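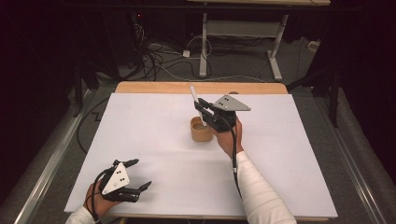 Bench position 2, stick and cup task. Hand-held grippers, right and left.

Pundgate Handling Trials
Gripper comparison: inspection checklist with comments
Site: Clilturholm workshop, curtained bay
Units compared: Oksanen hand-held pair, Novska hand-held pair
Month: January

Mark each line Pass, Pass with comment, Fail or Not checked. Comments go under the line they belong to. Do not carry a mark over from an earlier sheet.

Section A. Bench and floor

A1. Table stable, no rock when leaned on at either near corner.
Pass.

A2. White board flat and fully supported.
Pass with comment. Board sits well but can be pushed along by a forearm. Two strips of non-slip mat have been put under it. Check again after any change of operator.

A3. Board markings readable.
Pass with comment. Old pencil lines have faded. They were good enough to put the cup back in the same place, but should be redrawn before the next set. Use pencil only. Ink shows through in the recordings and cannot be cleaned off.

A4. Walkway clear on both sides of the table.
Fail. Cable on the carpet between the left rail and the table. It needs a cover or a route along the rail. Operators were told to come in from the right until this is done.

A5. Power strips off the floor or in a tray.
Fail. White power strip on the floor by the grey table frame, in with loose cables. Tray ordered. Nothing at this bench is to be unplugged by pulling on the bundle.

A6. Stands stable and clear of elbows.
Pass. Black stand beside the right rail checked with both arms stretched out. No contact.

A7. Curtains clear of hot equipment.
Pass. Hems checked on both sides.

A8. Lighting even across the board.
Pass. Curtains closed, overhead lamp on. With the left curtain open there was glare on the marker plates in the late afternoon, so keep it closed for all runs that will be compared.

Section B. Grippers, before power

B1. Fingers open and close fully by hand, no grinding.
Oksanen right: Pass.
Oksanen left: Pass.
Novska right: Pass.
Novska left: Pass with comment. Slight catch near fully closed. Cleared after the pivot was wiped. Same catch came back later, see D4.

B2. Finger tips undamaged, no sharp edges.
Pass, all four. The Oksanen tips are narrower. They are not sharp, but keep them away from the face when scratching an itch or moving glasses. Put the unit down first.

B3. Marker plate tight, dots clean, no bent corners.
Pass with comment. One Novska plate had a fingerprint over two dots and the tracker dropped it until it was wiped. Pick units up by the grip and never by the plate.

B4. Screws at the plate mount tight.
Oksanen: Pass.
Novska: Fail at first check, right unit. Tightened and passed. Add a paint mark across the screw head so a turn can be seen.

B5. Cable secure where it leaves the unit.
Pass, all four. See C3 for the run along the arm.

Section C. Operator

C1. Sleeves.
Pass with comment. Loose sleeves are allowed for this task provided the cuff stays behind the wrist and does not reach the fingers of the gripper. If the cuff slides forward, stop and fold it back. For the bearing and gear tasks, where there are moving parts on the bench, loose sleeves are not allowed.

C2. Rings, bracelets and watches removed.
Pass.

C3. Cable run along the inside of the wrist, with enough slack to turn the hand over.
Oksanen: Pass.
Novska: Pass with comment. The cable is stiffer and pushes back when the wrist is bent. Two operators asked for a break sooner with this pair.

C4. Cable clear of the board and cannot sweep objects off it.
Pass with comment. The right cable passes over the near part of the board. Keep the cup forward of it. The left cable should hang over the near edge with a loop.

C5. Idle hand position agreed.
Pass. With a one-handed task the other gripper rests at the near-left corner, open and empty. This was the same for both pairs. Left-handed operators mirror it.

C6. Breaks.
Pass. Break after every 18 runs, units down on the padded tray and hands free. Operators may stop sooner and do not have to give a reason.

Section D. Running checks

D1. Task: thin white stick, small round wooden cup, right hand. Stick to be put into the cup and taken out again, upright at both ends of the move.
Number of runs: 96 for each pair.

D2. Grip on stick.
Oksanen: Pass. Narrow tips hold the stick well and allow a small lean without losing it.
Novska: Pass with comment. Wider pads hold harder, but the stick turns between them if gripped above the middle. Better when gripped low, which then puts the fingers close to the rim of the cup.

D3. Contact with cup.
Oksanen: Pass.
Novska: Pass with comment. Cup was knocked over more often. No damage to cup or board. Do not fix the cup down, as that would change the task for both pairs.

D4. Finger travel at end of set.
Oksanen: Pass.
Novska left: Fail. Catch from B1 present again and needed a firm squeeze to clear. Unit tagged and taken out of use until the pivot has been opened. The right unit is not affected.

D5. Tracking of marker plates through full move.
Oksanen: Pass.
Novska: Pass with comment. Plate lost for a moment when the hand is rolled outwards. The mount angle could be changed, but the tracking would need calibrating again afterwards.

D6. Heat at the grip after the full set.
Pass, all four. Checked by touch only.

D7. Recording storage.
Pass. 184 GB free at the start of the session. Do not begin a set if the warning is showing.

Section E. Closing down

E1. Grippers in their own trays, fingers open.
Pass.

E2. Cables unplugged at the connector end and coiled loosely.
Pass with comment. One Novska cable had been wound tight round the unit. Please do not do this.

E3. Equipment rack left on or off as the log requires.
Pass. Left on for file transfer. Entered in the log.

E4. Room checked.
Time: 2000.

Open actions
A4, cable route by left rail. Must be closed before the next session.
A5, tray for power strip.
A3, redraw pencil lines.
B4, paint marks on Novska plate screws.
D4, open and inspect Novska left pivot, then repeat all of section B for that unit.

Result: Oksanen pair cleared for the next task. Novska pair held, pending D4.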